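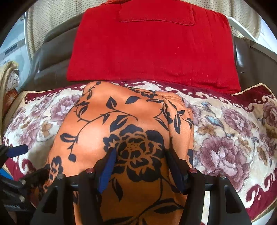
**Piano workshop / regulation + voicing**

26 January 2020

Got the Kowalczyk grand back on the trestles this morning and I'm so pleased with how it's coming along. New hammers are on and glued, shanks traveled, first pass of spacing done. It already plays better than it did when it came in, and I haven't touched let-off yet!

Where things stand:

- Key dip set to 10 mm on the naturals, checked with the block. Sharps still to do.
- Blow distance is all over the place in the top section. Capstans are stiff, so go gently with the wrench (two of them squeak, put a bit of graphite on).
- Repetition springs far too strong from the tenor break upward. The hammers jump off the check. Weakened 13 so far and those notes feel lovely, quick but no kick under the finger.
- Back checks on the bass need bending in a hair.

Tried the Drornix felt on the bottom octave dampers and it is terrific. Clean cutoff, no hiss, even on the wound strings where the old felt buzzed like mad. Anisa Nasution had been telling me to try it since April and I wish I'd listened sooner. She came by after lunch and played some Schubert on it, the slow movement of the B-flat, and we both stopped talking for a while afterward. The middle of this piano sings. It has that dark, slightly smoky sound the old Pudeck uprights have, only with a lot more room behind it.

One thing she caught that I had missed: the una corda shifts too far and the hammers in the fifth octave are just kissing the next note's string. Stop screw needs to come out maybe half a turn. Do this BEFORE any soft-pedal voicing, or the needling will be in the wrong place and I'll be doing it twice.

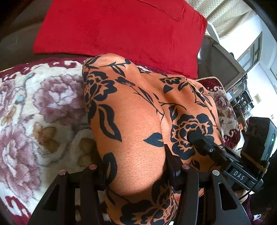
## Voicing notes

Shoulders only for now, three needles, nothing near the crown. The hammers from Ornen arrive pretty hard, which I like, there's something to work with. Notes 40 to 52 have had two passes and are evening out nicely. Note 47 still shouts. I thought it was the hammer but the left string was sitting high, so I leveled it and most of the shout went away (check the rest of the section for the same thing before reaching for the needles).

Treble: brighter than I expected and I want to leave it that way until the piano has been played in. Anisa says the top 8 notes are glassy. I hear it too, from the bench, but across the room they carry beautifully.

Pitch was 438 this morning, raised to 440, one rough pass and one finer one. Two unisons in the sixth octave slipped while we were playing. Pins feel tight enough, so I think I just didn't set them well.

Still open:

- sharps dip
- una corda stop
- level strings 53 and up
- rest of the repetition springs
- order more center pins, we're down to the last packet of the 20½ size
- ask Anisa if she'd bring the Brahms next time, I want to hear the bass pushed hard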